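Storing wrapped hard candy, part two

Dec 6, 2022

The first post on this covered paper bags, and the result was that paper bags are bad. Since then I have been using jars. These are notes on what held up between August and now, with the snack shelf in the back room at Toleck as the only test site.

Hard candy is mostly sugar and corn syrup cooked down until very little water is left. In that state it is a glass, and it takes up moisture from any air damp enough to supply it. The surface goes tacky first, then the wrapper bonds to it, then the color starts coming off on the wrapper. Once the wrapper is stuck the piece is finished as far as anyone else is concerned. I still eat them.

I used three containers. The first was a glass canning jar with a rubber gasket. The second was a screw-top plastic tub, 3000 ml, bought from Lorkden and meant for rice. The third was a printed candy jar that had come with its own lollipops in it. Each got a mixed load of wrapped pieces and sat on the same shelf, out of direct sun, away from the kettle.

The gasket jar did best. After 18 days with the lid left alone, every wrapper twisted off clean. It is also the jar people use least, and I put that down to the wire clip, which takes two hands. The rice tub was nearly as good when fully closed. It was rarely fully closed. The thread needs a turn and a half to seat, and most people stop at half a turn and walk off.

Mitra Asadi suggested a desiccant packet in the tub. I tried it with a food-grade one and saw a small improvement, which disappeared whenever the lid was left loose overnight. A packet has a fixed capacity and the room does not run out of air. If you go this way, buy the kind that changes color and check it when you refill.

Some points on packing. Lollipops should go in sticks down if the jar is deep enough, heads up, so that the hand meets the part it wants and the wrappers don't get dragged against each other. Do not mix them with soft chews. Chews hold more water than hard candy and will give some of it up in a closed space, and the flavors travel as well. I lost a batch of butterscotch to mint this way. Do not top up over old stock. Empty the jar, wipe it, dry it completely, put the new pieces at the bottom and the old ones back on top.

Fruit stays out of the jar and off the same closed shelf. Manaia Rewi asked about open tables, where candy and fruit are set out for an afternoon. For a few hours it makes no difference that I could find.

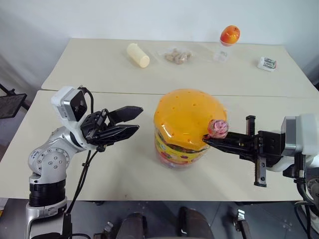
Lids matter more than jar walls, and a lid should be judged by what it does at the end of a month of ordinary use. A lid for display and a lid for storage are separate parts as far as I'm concerned. The orange dome on the candy jar is dotted with small dark holes, and I would not rely on a lid like that through a damp summer without a liner under it. For setting out it is perfectly good, and a wrapped lollipop like the pink-and-white one can stand next to bagged snacks and a piece of fruit for the afternoon. My current routine is to keep the bulk in the gasket jar and move a small quantity to the printed jar as needed. Refill interval is 4 days. I'll post again when I have tried the Barajas tins, which have a slip lid and no gasket at all.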